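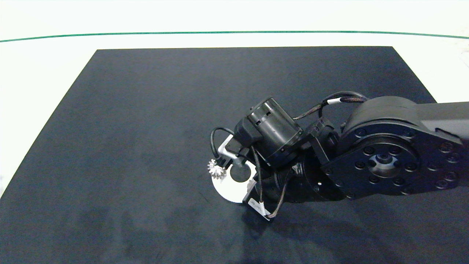 Page 6

Nanard Group
Minutes of the Annual Meeting of Shareholders

Held at the head office in Indberg on October 8, 2023. The chair opened the meeting at 10:00 a.m. and confirmed that notice had been sent on time and that a quorum was present.

1. Minutes of the last meeting
The minutes of the special meeting held in March were taken as read and approved with no changes.

2. Report on the year
The chief executive reported that sales in the Industrial division were higher than the year before. Sales in the Marine division fell after two orders moved into the next fiscal year. Order backlog at year end was higher in both divisions. Freight and energy costs came down in the second half but stayed above plan.

The order from Han for replacement drive units was signed after the year closed and is not in the reported figures. 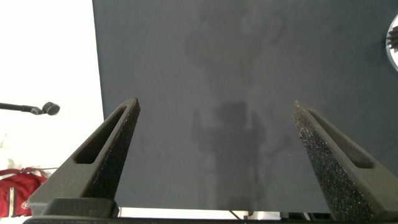

Deliveries under that order will run over six quarters. The first payment has been received.

A shareholder asked if the order would need new hires. The chief executive said 37 positions would be added at Indberg, most of them in assembly and testing.

3. Accounts and dividend
The finance director presented the accounts. The auditors gave an opinion without qualification. Net debt was lower, mainly because of the sale of the Dedholm warehouse. The board proposed keeping the dividend at last year's level. A shareholder holding 1,000 shares asked that a higher payment be considered. The chair replied that the board preferred to pay down the bank loan first.

Resolved: that the accounts be accepted and the dividend approved as proposed.

4. Dedholm plant
The finance director said that the lease on the remaining Dedholm building ends next year.

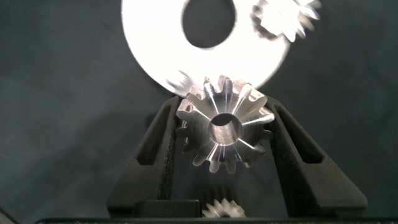

Talks with the landlord on a shorter renewal are still open. If no terms are reached, the work will move to Indberg and all 100 employees at the site will be offered a transfer. A shareholder asked for the cost of a move. No figure was available. One will be given in the half-year report.

5. Auditors
Resolved: that the present auditors be reappointed for one year and that the board set their fee.

6. Other business
None was raised.

The meeting closed at 11:50 a.m.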